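Chapter 6
Clearing the Surface

Every household owns one table that was bought for eating and is now used for mail. Before you can set it, wipe it or put so much as a bread roll on it, you have to find it. This chapter deals with plain wood tops, pale ones in particular, which hide crumbs nicely and show ink for years.

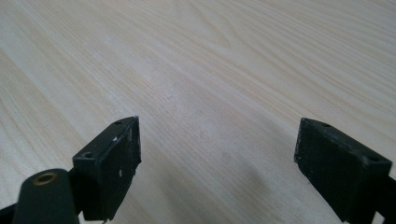
Department of Home Studies, Arnow College

Start by learning the grain. Wipe along it, with a cloth you would be willing to be seen with. Grain that arches and bends is allowed to do so – follow the general direction and don't fuss.

Next, decide what stays. A small basket is the usual answer, and the usual trouble, as a basket invites filling. Keep it shallow. Pen marks are treated in Section 6.2, with modest hopes.
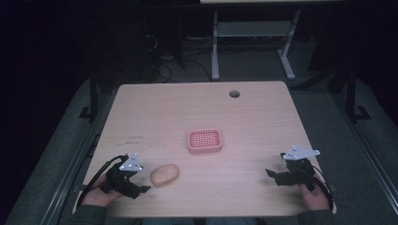 Cordero objects that a basket on a table is just clutter with walls, and that anything small enough to go in one belongs in a drawer. Readers who have opened their own drawers lately may want to weigh this advice before turning to Exercise 2 on page 76.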